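Who writes the rules for a robot that sweeps?

By Diễm Vi
07/12/2018

Nine pages. That's the whole house code at Stovine, stapled, coffee-ringed, pinned up by the door of the test room. Loan Trịnh wrote the first draft in April and has been crossing bits out ever since.

"People want a rule for everything," she says. "Then they dont read it."

The big machines have had their fences and stop buttons for years. Small two-handed jobs, the tidying sort, fall down the gap. Who checks the grip? Who signs it off? At Govitz, up the road, Hòa Mạc keeps a log of every trial that gets stopped early. 1149 entries so far. Most of them dull. A slipped handle, a tool put down facing the wrong way, someone's sleeve.

So the Stovine code starts with the dull stuff. Check the pads before each run. Hold a tool by its handle or neck, never by the working edge. Markers on the fingers kept clean and uncovered. Stop if a hand comes over the table, no exceptions, not even for the boss. One job per run, written down beforehand.

Tài Lưu, who trains new operators, thinks page four is too soft on speed. He wants a hard limit. Trịnh wants more trials frist. They've been having this argument since spring and both seem to enjoy it.

Sweeping is section 61, don't ask about the numbering.

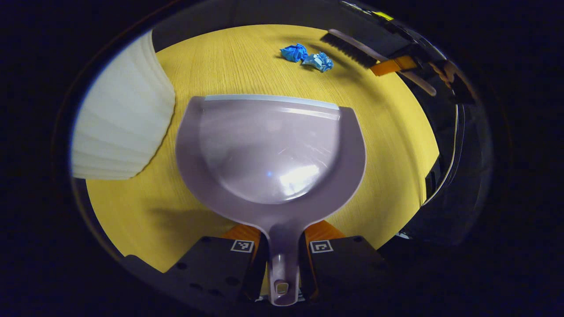
Dustpan held at the neck, brush in the second gripper, two crumpled blue pieces still to collect.

A shared version with Govitz is due next. Tươi Bạch is doing the edit and has asked for fewer capitals.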